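Skelleck ferry: worth the 30 gold?
Forum: Travel and Quests
Started October 27, 2024

mudlark_237
The ferryman at Skelleck wants 30 gold to take me to Grikmont. The map shows a perfectly good road. Am I paying for the view?

tinpotbaron
Take the road. It's free and you get the shrine on the way. Just don't sleep at the shrine.

oxbow
Disagree. The road has three toll gates and the bandits charge more than the ferry does. 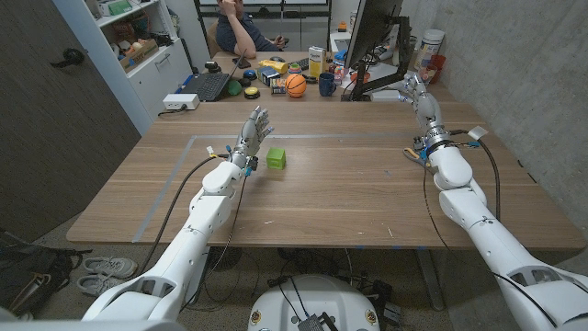

Also, if you walk in from the north, the Stosadis quest starts with the gate guard already angry at you. I have reloaded that conversation more times than I've called my mother.

tinpotbaron
He's only angry if you're carrying the lamp. Drop the lamp.

oxbow
I dropped the lamp. He was angry about littering.

mudlark_237
So what do I do about the lamp if I take the boat?

pellgravy
Boat route, as of the July patch:

1. Sell anything heavy to the trader on the Skelleck dock. She pays badly but she has 136 gold, a fortune by local standards.

2. Pay the ferryman and pick Apaza first, not Grikmont. The cellar key is in the barrel behind the inn. 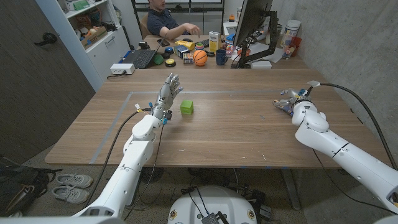 3. Leave the lamp in the inn cellar, then take the second boat to Grikmont. That leg is free if you've talked to the cook.

tinpotbaron
The cook only does that on a new save. My old one still gets charged.

pellgravy
Mine's an old save and I rode free last night.

tinpotbaron
Then the cook just doesn't like me.

mudlark_237
Took the boat. Forgot the key. Walking back now.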